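Search this journal Search Advanced

3.2 What people said about keeping food at home

I went into this part of the study expecting to talk about fridges. Everyone in Prukwood wanted to talk about bags instead - which ones they wash, which ones they hide from the rest of the family, and how many times you can use one before it smells of onion for good. I sent the diary out to 119 households in August and got far more back than I'd bargained for (some people stapled in extra pages!). 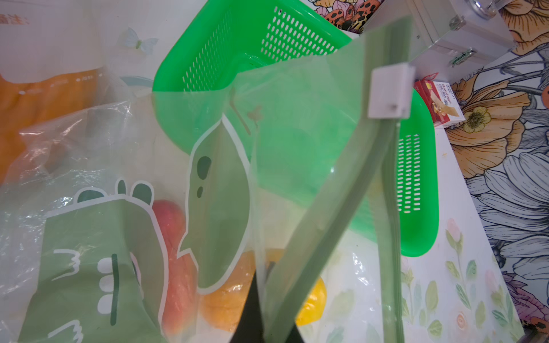 The Andier end of town, where the weekly market is, threw away less bread but more salad. I still can't fully explain that. My best guess is that market greens come unwashed and sit at the back of the shelf looking like a chore. Households near the Carvalho estate shopped little and often, and their diaries are full of half lemons.

Resealing was the habit I found hardest to pin down. People told me they "always" close things up, then wrote down stale crackers 11 days running. I've kept both answers in, as the gap between them seems worth having. 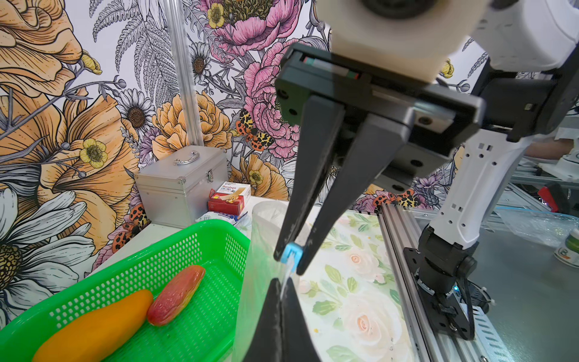
Figure 2. Plastic bag with a light-blue clip at its mouth, and a green basket.

Cheese was its own muddle. Diaries put the weekly loss at up to 400 grams, and I've left it out of the totals in 3.3.

Shared 50 times
Comments (11)

Related items
Leftovers and lunchboxes in Kekeo
Why we overbuy salad
Bread bins: a short history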